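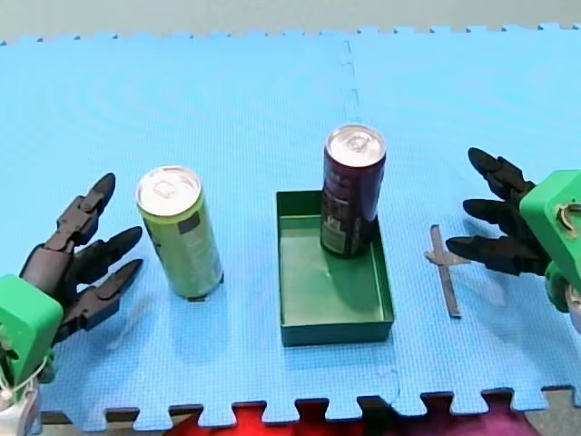 Open Afternoon at the Ullaseck Workshops

Jan 3, 2026

The Ullaseck building opens its doors twice a year, in January and again in May. I went to the winter one. It runs four hours, and I stayed for two of them, mostly on the ground floor.

The sorting tables

The first room is set up for small household jobs: putting cans in trays, clearing a surface, packing a box. The tables are covered with interlocking foam mats, the kind sold for playrooms. The one I spent the most time at had a light blue mat with a shallow green tray in the middle, a tall slim green can next to it and a dark purple can as well. The tray is open on top with low walls, so a can that size stands well above the sides.

Foam is a sensible choice for a tabletop. It is quiet, it doesn't slide much, and a worn tile can be swapped without replacing the rest. The puzzle edges had been left on at the table I was looking at, which I would have trimmed — crumbs get in there at home.

Upstairs

Ondard had a room of storage bins and drawer dividers, and Vosten was showing shelving. The shelving talk was full at 32 people, so I read the handout in the hall instead.

Practical notes

Entry is free, but coats cost $2 to check. Raju, the cafe by the side door, does lentil soup for $9 with bread. Parking is behind the building and fills early. The elevator was working, and the restrooms are on the ground floor only.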